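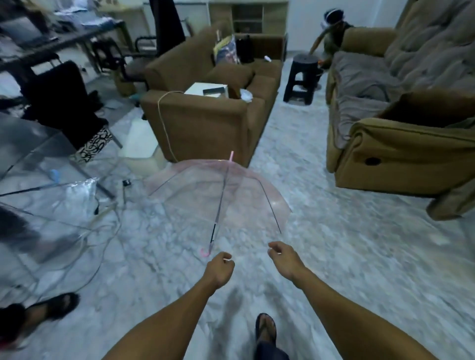
How long does a bean stay good if you just leave it in a jar?

"Four or five years on a kitchen shelf, and then you start losing some," Zdeňka Michalík told me. "In the freezer, much longer. I planted one last year that I froze when my son was in middle school, and he has a beard now."

I had been wanting to talk to Zdeňka ever since I picked up a paper envelope of her pole beans at the Bumbridge plant swap. The envelope had been used at least twice before (it once held a water bill) and on the front she had written the name of the bean, the year, and the words DO NOT CROWD, underlined so hard the pen went through. I crowded them, of course. I got a big leafy tangle and a couple of handfuls of pods, and I called her up partly to confess and partly because I had so many questions that my husband had stopped answering them.

She grows beans to keep the varieties going. Eating them comes second, though she eats a lot of beans. At the moment her list has 494 kinds on it, bush and pole and runner, and a few that she just calls "undecided" because they climb when they feel like it. She typed the list up herself and she corrects it in pencil.

"People hear that number and they picture a farm," she said. "It's a backyard and a rented strip behind the feed store. I don't grow them all every year! I would be dead. I do 40 a season, that's my limit, and the rest wait their turn."

So the whole thing goes around in a big slow circle, and I did the arithmetic in my head while she poured the coffee, and yes, it takes more than twelve years for her to get all the way through. She didn't seem bothered by that. The ones that are rare or that sprout badly get moved up, and the ones that are easy get pushed back. She has a bean called Rimuvdale that she says she could leave in a coat pocket for ten years and it would come up fine.

I asked her where it started, and she said it started with a soup.

"My grandmother made a sour bean soup with a flat brown bean that had a dark ring around the eye. We called it Krajčí, after the family up the road who gave it to us. When she died I went to make the soup, and I bought beans at the store, good ones, and it was wrong. It was completely wrong. The skins were tough and the broth stayed thin. So I wrote to my cousin and she mailed me eleven beans wrapped in a sock."

Eleven beans! She planted eight and kept three back, which she says is the most sensible thing she did in her whole twenties. Seven came up. A groundhog took two. From the five that were left she got enough for the next year's row, and the year after that she made the soup.

"It was right," she said, and went off to find me the recipe, and came back with a different recipe, for plum dumplings, which I have since made and which were very good.

After that, she told me, people began handing her beans. She's not sure how the word got out. A man at church had some from his uncle. A woman at the library had a mustard jar full of something purple, labeled only "Mother's." The trouble with beans is that they come with a story about half the time and the story is wrong about half of that. Zdeňka writes the story down anyway, along with who said it, and she doesn't argue.

"I have four different beans that came over sewn into the hem of a skirt," she said. "Maybe all four did. Skirts had big hems."

I wanted to know what I had done wrong with mine, besides the crowding. She asked me a string of questions, very fast, like a doctor. When did I plant? Middle of May. Was the soil warm? I didn't know. Did I feed them? I had, generously, with the same stuff I give the tomatoes, and I was pleased with myself until I saw her face.

"Too much food," she said. "A bean that's fed like that makes leaves. It's comfortable, so why would it bother? Give it plain dirt and a pole and go away."

She also thinks most people water from the top and too often, and that most people plant too early because they're tired of winter. She waits until she can sit on the ground in thin pants and not mind it. I laughed at this and she didn't. She really does go out and sit on it, in the evening, and if she wants to get up right away then it's too soon.

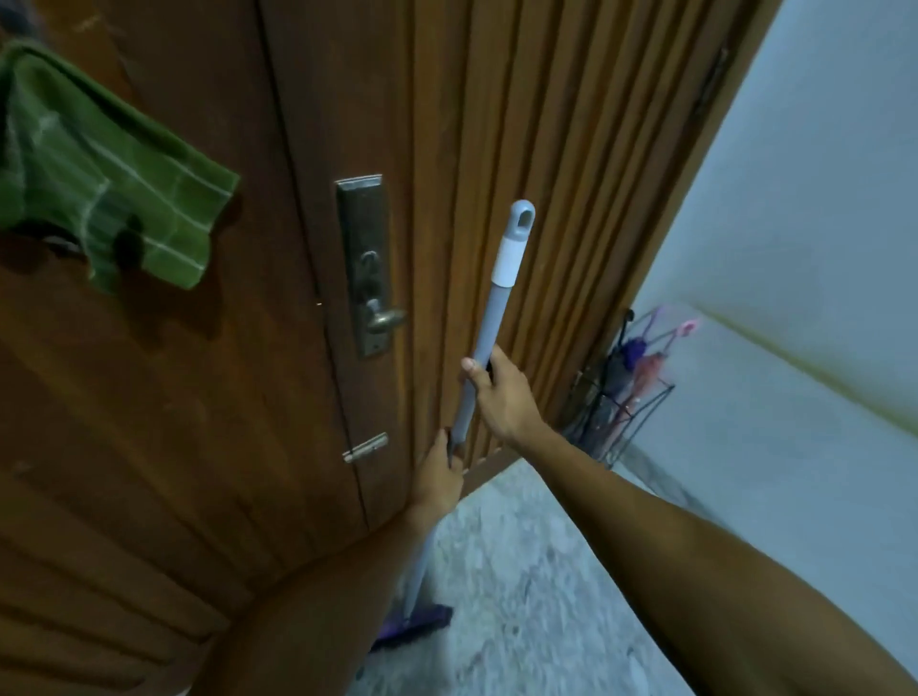

Picking for seed was the part I knew least about, and it's the part she likes best. You leave the pods on the plant well past the point where you'd want to eat them. They go yellow, then papery, then they rattle, and a row of them on a breezy day makes a sound she says she would pay money for. If rain is coming and they're nearly there, she pulls up whole plants by the roots and hangs them upside down from the rafters in her garage, so that for most of September she parks on the street.

Then comes the shelling. For the small lots she does it by hand at the table, listening to the ball game. For the bigger ones she puts the pods in a pillowcase and lets her grandsons stomp on it. (They are getting too heavy for this, she says, and she's starting to see splits.) After that it's out on the step with two bowls, pouring from one into the other in a light wind so the chaff blows off. She made me try it. I got chaff in my hair and beans in the hydrangeas, and she picked up every last one of those beans before she'd let us go on talking.

I asked how she knows when they're dry enough to store. There's a test! You bite one. If your tooth leaves a mark, give it another week. If you can't dent it, it's ready. She used to hit them with a hammer, which she says is what the books tell you to do, and if the bean shatters it's dry and if it squashes it isn't. But then you've lost a bean, and when you only have fourteen of something you think twice.

From there they go into jars, and the jars go into the freezer, an old chest model called a Trulon that she bought used from a neighbor. It hums in two notes. The bottom layer is the backup of the backup, and she hasn't seen it since she moved it into the basement. On top of everything is a bag of frozen peas, and I asked if those were seed too, and she said no, those were for her knee.

The worst year came up sooner than I expected. She doesn't mind talking about it. Weevils got into a whole shelf, back before she froze anything, and she opened jar after jar and found the beans full of neat round holes and dust at the bottom. She lost a yellow one that she had never seen anywhere else and has never seen since.

"I was so angry, and there was no one to be angry at," she said. "A weevil is very small. I cleaned the shelf and then I cleaned the entire house, top to bottom, and then I wrote 600 letters. Well, my daughter-in-law did the addresses."

The letters went to garden clubs, to granges, to anyone whose name she could find on a seed exchange list, asking if they had the yellow bean, and offering to send some of hers out for safekeeping in other people's homes. She never did get the yellow one back. But a lot of people wrote to say they'd take an envelope, and that's how she got into mailing. These days she sends out 3,000 envelopes in a winter, all of them reused, and every one has something written on it in that hard pen. I told her what mine had said. She looked at me over her glasses.

"And did you crowd them?"

I said I had.

She says she isn't strict about it. If you take a packet from her you're supposed to grow it, save some, and send a spoonful back, and if you forget, you forget. Plenty of people forget. A few send back beans that are clearly not what she gave them, because they planted two kinds of runner bean side by side and the bumblebees had a nice time. Common beans mostly stay true even close together, she told me, so a beginner can relax. Runners and limas will cross if you so much as turn around, and she'd keep those well away from each other or only grow one.

I asked her for a favorite and she wouldn't give me one, and then over the second cup she gave me three. The Krajčí, naturally. A little white one the size of a grain of rice that cooks in half an hour. And a big speckled runner that is no good for eating at all, in her opinion, mealy and dull, but the flowers bring hummingbirds right up to the window over the sink, and she stands there with her hands in the dishwater and doesn't get the dishes done.

What happens to the list later on is something she's been thinking about. One grandson is interested, the younger one, the better stomper. He has his own row this year, and he's growing a black bean with a white patch that he picked because it looks like a penguin. She hasn't told him it's the hardest one she owns to sprout. She did slip him some extra seed.

I went home with two envelopes. One is the same pole bean again, with the same instructions, and this time she drew a picture of the pole. The other is the small white one, and I've already cleared a spot for it along the south fence where the dirt is nothing special. I haven't sat on it yet. It's still pretty cold out there.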